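Bevden Parish Bells and Records Project
Progress report to the Aksoy Fund, second period

3 comments · 12 shares

Since our last report we have finished the first pass through the Bevden parish registers, and it has been the best stretch of work any of us can remember! The earliest book we hold opens in 1774, a good deal further back than the catalogue had led us to hope, and the ink is perfectly readable for most of its length. The damp patch we warned you about in the winter touches only the last few leaves.

We now have more than 1400 entries typed up and checked against the originals. Baptisms are complete, marriages nearly so, and burials are under way. Checking takes longer than typing. Each entry is read aloud by one person while another follows the page, and we stop at every doubtful surname. Bevden had at least four spellings of Cumen in use at once, sometimes for the same family within a year, and we have kept them all as written, with a linking note in the index. 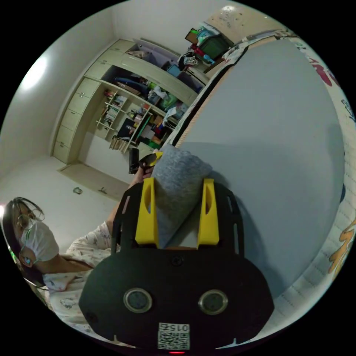 The other large piece of work has been the bell ringers' account book, which came to us from a house clearance in Prumutville. It is a joy. The ringers were paid in beer for weddings and in coin for funerals, and whoever kept the accounts had strong feelings about people who turned up late. We have found fines for "talking in the tower", a long quarrel over the price of rope, and one whole page given over to a dinner that seems to have cost more than the year's repairs. None of this was in the original plan, so we have kept it to evenings and it has cost the grant nothing except a box of archival folders.

Spending is on track. The scanner hire came in £400 under the estimate after the firm let us keep it over the holiday at no extra charge, and with your agreement we would like to move that sum to conservation of the first register. The sewing has gone at the front and two gatherings are loose. We have a written quote, attached as Appendix B, and the binder could take the book in June.

The village talks have gone well too. The first was on reading old handwriting, and we had put out 30 chairs and had to fetch the benches from the vestry. People brought family Bibles, letters, a will, and a seed merchant's bill that has kept three of us guessing ever since.
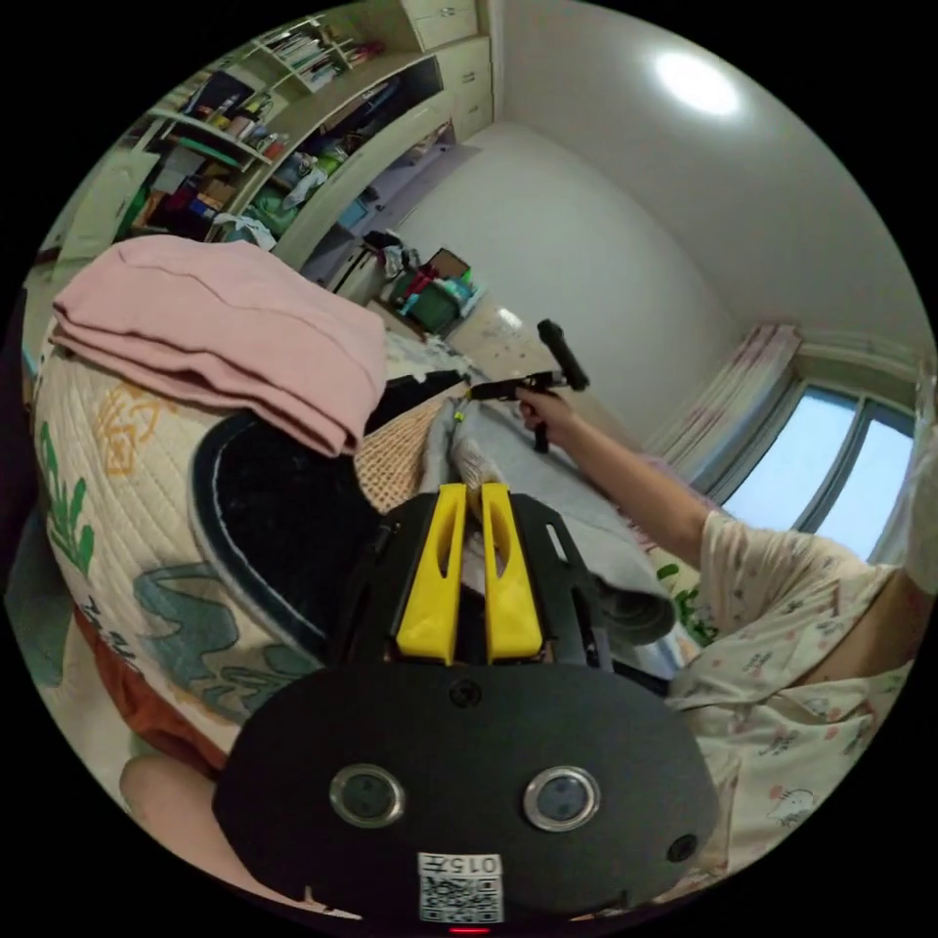 Ekrem Yüksel wrote to us after the second talk to say that he had found his wife's great-grandparents in the marriage index within ten minutes, having looked for them on and off for years, and could we please do the neighbouring parish next. He also pointed out that we had misread "cordwainer" as "cardmaker" in five places. He was right about all five, and they have been put right.

We would love to do the neighbouring parish. It would need a fresh application and we are not making one here, but we have asked to see the books so that we can judge their condition.

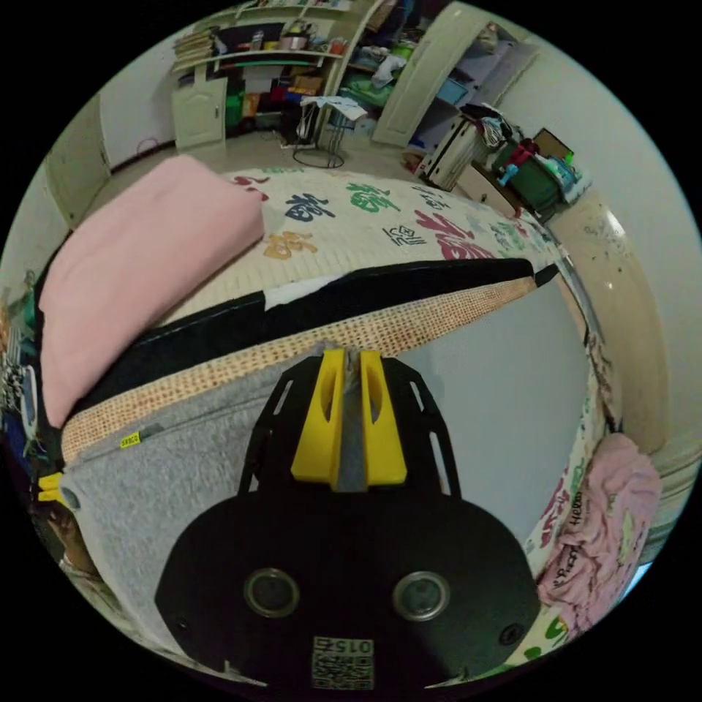
Two things are behind. The map of farm names has been held up by boundary changes that we had not understood properly, and we have gone back to the tithe apportionment to sort them out field by field. The online index is also waiting on a search box that copes with variant spellings. It works for Cumen and falls over on almost everything else, so there is still plenty to do before we can open it to the public.

For the next period we plan to finish the burials, get the first register to the binder, and hold one more talk, this time on the ringers and their dinners. The full table of spending is in Appendix A. We would be very glad to show the Fund the books in person, and the kettle is always on.

Sent to the Aksoy Fund, 2nd May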